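三月 | 文：Duygu Türkmen

冰箱温控记录与除霜周期的整理

搬到 Oltcombe 之后，厨房里那台旧冰箱一直由房东保留，我只负责用。去年冬天开始，冷藏室后壁结冰的频率变高，蔬菜抽屉底部积水，冷冻室最上层的冰盒周围长出一层霜。我没有马上报修，先做了一段时间的温度记录。下面是整理后的内容，主要写给自己以后查，也给用同类直冷式冰箱的人做参考。

测量方法

用了两只带探头的记录仪，一只放冷藏室中层，探头浸在装有稀释甘油的小瓶里；另一只放冷冻室，探头夹在两袋冻豌豆中间。浸液的目的是滤掉开门造成的瞬时波动。空气温度在开门后几秒内就能升好几度，但食物本身的温度变化很慢，直接看空气温度容易误判。

采样间隔设为五分钟，连续记录172小时。期间正常使用，不刻意减少开门次数。温控旋钮固定在中间档，厨房室温另外用墙上的温度计读，早晚各记一次。

记录仪是从 Pacheco 买的，型号很老，导出的文件用分号分隔，小数点是逗号，导入表格软件之前要先替换。时间戳不带时区，换夏令时的那几天最好避开。电池标称能用一年，低温下会短很多，冷冻室那只到第六天时电量提示已经掉到一格。

数据里看到的东西

冷藏室瓶内温度的平均值是5.1度，比我想要的高一度多。单看平均值问题不大，麻烦在于分布：夜间稳定在4度上下，傍晚做饭时段会爬到7度，要到接近半夜才回落。压缩机在这段时间几乎连续运转。

冷冻室平均零下17度，波动很小，但每隔一段时间会出现一个缓慢上升的台阶，之后不再完全回到原来的水平。我一开始怀疑是探头漂移，把两只记录仪对调后重测了一晚，台阶还在冷冻室，可以排除探头。比较合理的解释是蒸发器表面霜层加厚，换热变差，压缩机要跑更长时间才能维持同样的温度。

把压缩机的启停从温度曲线里反推出来并不难。温度下降段对应运转，上升段对应停机，对曲线做一阶差分，取符号，再去掉短于两个采样点的片段即可。这样得到的占空比在记录开始时是百分之四十几，到最后一天已经超过百分之六十。由于瓶中液体有滞后，启停时刻会整体后移几分钟，但对占空比的影响可以忽略。

另一个变量是室温。厨房朝西，下午有日照，墙上的读数在19到24度之间。我把每天的占空比和当天晚间室温放在一起看，有相关，但解释不了逐日上升的趋势。室温最低的一天排在记录的后半段，占空比仍然高于第一天。

门封检查

门封用纸条法查：裁一条普通打印纸，夹在门和箱体之间，关门后往外抽，有均匀阻力为正常。沿着四边每隔一掌宽测一次。上边和铰链侧都正常，把手侧下方有一段几乎没有阻力。

拿手电筒放进冷藏室，晚上关灯后从外面看，同一位置能看到一点漏光。橡胶没有裂，只是被压扁后回弹不够。用吹风机低档加热，同时用手指把褶边往外拉，冷却后再测，阻力恢复了大半。加热时要不停移动，停在一处会把衬里塑料烤变形。门封沟槽里的碎屑用旧牙刷蘸温肥皂水清掉，擦干后在铰链侧抹了很薄一层凡士林。

除霜流程

手动除霜我现在按固定步骤走，从断电到恢复供电，快的时候两个多小时。之前试过用热水盆加速，确实快，但蒸汽会在冷藏室顶部凝结，滴到灯座附近，后来改成只开门加风扇。

刮霜只用塑料铲，金属工具一概不用。蒸发器管路在内胆后面很浅，扎破就等于换冰箱。霜层边缘松动之后整片往下掰，不要从中间凿。

排水孔在冷藏室后壁最低处，孔径很小，最容易堵。用软管接注射器推了一次温水，出来一些黑色的黏状物，之后抽屉底部不再积水。接水盘在压缩机上方，顺便抽出来洗。
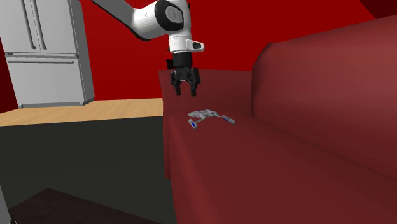
除霜后的复测

恢复供电12小时之后才开始看数据，之前的部分是降温过程，混进去会把平均值拉高。设置和第一次相同，旋钮位置不变。

冷藏室平均值降到3.8度，傍晚峰值6度出头。冷冻室台阶消失。占空比回到百分之三十几，比第一次记录开始时还低，说明当时霜层已经不薄了。

门封修复和除霜是同一天做的，两者各贡献多少分不开。严格一点应该先修门封，测一轮，再除霜，测第二轮。当时冷冻室的抽屉已经拉不动，没有耐心等。

耗电

插座上接了一只 Cladileo 的功率计。压缩机稳定运转时的功率比较平，启动瞬间的峰值它抓不到，累计电量影响不大。除霜前一周平均每天耗电0.94度，除霜后一周0.61度。按这个差值，一年能省下的电大约是120度，前提是霜层一直保持很薄，实际做不到，打个对折比较稳妥。

功率计本身也耗电，这只没有给出数值，我用另一只串在前面测，显示不到1瓦，已经接近分辨率下限，没有扣除。

维护间隔

按占空比上升的速度外推，冬季每隔两个月、夏季每隔五周除一次霜比较合适。我把判断条件定成霜厚达到一支铅笔的粗细，或者连续三天占空比超过百分之五十，哪个先到按哪个。后一个条件需要一直放着记录仪，平时只看霜厚也够用。

顺带记几个使用上的细节。汤类放到不烫手再进冰箱，盖盖子，敞口放的一锅汤能让后壁一夜结一层薄冰。冷藏室不要塞满到贴住后壁，贴着的菜叶会冻伤，同时挡住冷凝水往下流。旋钮刻度不是温度，数字越大越冷，这一点说明书里写得很小。箱体背后离墙留一掌宽，我搬开时发现散热管上的灰已经结成毡状，吸尘器加软毛刷清了一遍。

还没弄清楚的是夜里两点左右冷藏室偶尔出现的一个小尖峰，幅度不到半度，厨房没有人，门也没开过。可能和旁边热水器的定时加热有关。等下次把第三只探头贴在箱体侙面外壳上再看。

原始数据放在一个表格里，列名依次是时间、冷藏、冷冻、室温，需要的话留言。

评论

Aurelio Bravo：甘油和水的比例是多少？我用的是纯水，冷藏室靠后的位置会结冰，读数卡在零度很久。

Duygu Türkmen：一比一，体积比。放冷冻室的话这个比例也会变稠，所以那边没有用瓶子。

西窗：门封我直接换了新的，200块，自己装的。装之前要在热水里泡一下，不然四个角翘。

mustlow_k：我们在 Mustlow 那边的房子是风冷的，没有这个问题，但是菜干得快。

Aurelio Bravo：改成一比一以后正常了。另外求一份表格，想对一下占空比的算法。

老陈修电器：直冷的排水孔原厂一般配一根小通条，插在孔里，很多人以为是多余零件给扔了。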